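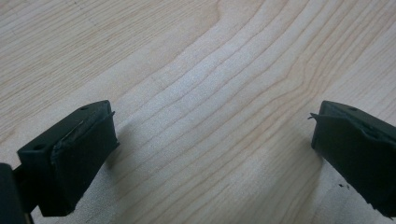
KESEL, May

Journal > Workroom > Tabletops

By the Munska workroom
Reading time: 2 min

A pale table and a long spring

We have been promising a gallery page for the big worktable ever since we moved into the Kesel rooms, and I am sorry it has taken until May to get one started. Every time I sat down to write it, somebody needed the table for something – gluing, sorting, lunch – and I ended up helping with that instead.

The picture at the top is the first one in the gallery, and it shows the part I like best, the wood itself. It's a light, blond tabletop with a soft, pale grain, and I could look at it for a good while with a cup of coffee in my hand. There are a few tiny dark specks on it too, the sort of thing any table picks up when people use it.

Now, a little about how we came to have it, for those of you who have asked. We looked at 2 tables that winter. The first was from Dominness, and it was handsome, but it was a deep reddish brown and our rooms face north, and I could just picture us all squinting over our work by three in the afternoon. The second came from the Csonka sale, listed as lot 1284, and I had made up my mind before I got to the far side of the hall. We paid 500 for it, which felt like a lot that morning and has felt like very little since. Getting it up our stairs took a whole evening and most of our patience.

People also want to know how we look after it, and I'm afraid the answer is pretty dull. We brush it down at the end of the day, go over it with a barely damp cloth, and dry it right away with an old towel. Twice a year it gets a thin coat of clear oil, rubbed in along the grain and left overnight with the windows open a crack. I do the edges first and the middle last, mostly out of habit. Coffee rings come up with a little patience and very fine paper – go gently, and stop sooner than you think you should.

More pictures will be added here over the summer as I find the time. If you'd like to come by and see the table for yourself, we are in room 2503, and the kettle is usually on from four in the afternoon.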